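March 1, 2023

The reading room at Cirnarwood opened at the usual hour. The morning was given to the parish register begun in 1721, which has now been returned from the bindery at Nolte. The new spine is sound. Two leaves remain loose and have been placed in a folder until the binder can be consulted again.

Work on the index continued after lunch. Entries up to page 80 have been checked against the original, and 49 surnames have been entered on cards. The spelling of Jarkberg varies a great deal in the early pages – in one burial entry it is written two ways in the same line – and it was decided to keep each form as found, with a cross-reference to the modern spelling.

A letter was received from the local history society at Amo, asking for copies of the marriage entries. A reply was sent by the afternoon post. The heating in the map store was again low and has been reported. 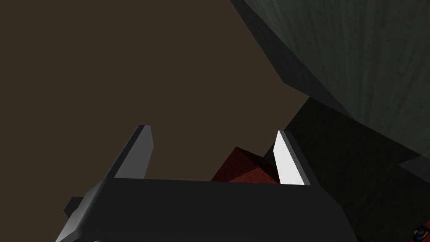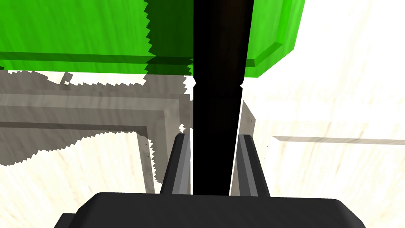 When may readers consult the 1721 register again?
The register will be available from April, by appointment, in the reading room only.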